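Call for Host Drivers and Shelter Helpers - Çetinkaya Evacuation Support Network

Ditideo is looking for people to join us for the coming flood and wildfire season. If you have a reliable vehicle, a spare room, a second language, or simply a calm way of talking to someone who has just had to leave home with one bag, we would love to hear from you.

We are a small relief group based in the Çetinkaya valley, and most of what we do is very ordinary work: driving, making beds, filling out forms, finding the right size of shoes for a child. Please don't be put off if you have never done anything like this before. Many of our best people hadn't either.
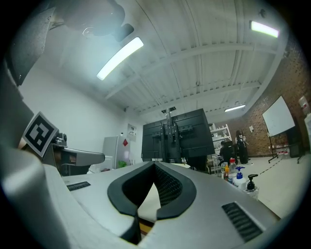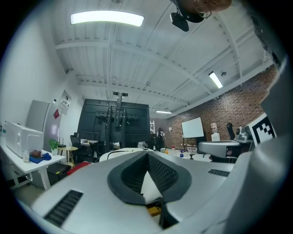
Who we are

Ditideo started after the spring the river came over the lower road, when Nesrin Yazıcı and a few of her neighbors spent most of a week taking families up to the old school at Torkenon. There was no plan to speak of, just a phone list and a borrowed van, and a lot of soup! The list grew, the van was eventually replaced, and last year we gave shelter to 403 people, some for a single night and some for the better part of the summer. Nesrin still runs the shelter side of things and will be one of the first people you meet.

What we need

We are filling 32 places in all, split among three roles.

Host drivers. You would be on call for two stretches of the season, each lasting ten days, and would pick up households from the meeting points and bring them to Torkenon. Most trips take under an hour, though the mountain road can be slow, and we always send two vehicles together. You need a full license and a car, van or minibus with working seat belts for every passenger. We pay for fuel and tolls, and for a tire if you ruin one on our account.

Night helpers. The shelter has 60 beds and is never left without two helpers awake. Shifts run from 9 p.m. to 7 a.m. There are long quiet hours (bring a book) and then sometimes a bus arrives at 3 in the morning and everyone needs tea, blankets and a place to charge a phone.

Family tracing assistants. When people leave in a hurry they get separated, and someone has to sit down with the lists and make the calls. This is patient work, and it can be sad. We are especially keen to hear from speakers of Farsi, Arabic, Kurdish or Mandarin. Yulan Liang leads this team and will train you herself.

What you get from us

All three roles are part time and seasonal, from May through October. Night helpers and tracing assistants receive an allowance of 195 per completed week. Drivers may choose the same allowance or have their costs covered only, whichever suits them better. Everyone gets meals on shift, insurance while on duty, and two days of training in first aid, safeguarding and using the radio. There is also somebody to talk to after a hard week, and we do ask that you use it - people who come to us tend to be the kind who say they are fine.

What we ask of you

You must be at least 21 to drive and 18 for the other roles. We will run a background check on every applicant and ask for two references, one of them from outside your family. Please tell us about any health needs so that we can place you sensibly. Gaps in your work history don't worry us, and having been evacuated yourself is very welcome experience.

How to apply

Send us a page or so about yourself, in any language you are comfortable writing, and say which role you would like and which months you are free. Mark it for Yiğit Ertürk and leave it at the Ditideo office on the Wundinico road, open from 10 a.m. to 4 p.m. If writing isn't your thing, come by and tell him in person.

Applications close at the end of March. Short interviews follow in April, and Tahmineh Mohammadi will call everyone who applied, whatever the answer. Questions about vehicles and licenses should go to Nevzat Ersoy at the same office.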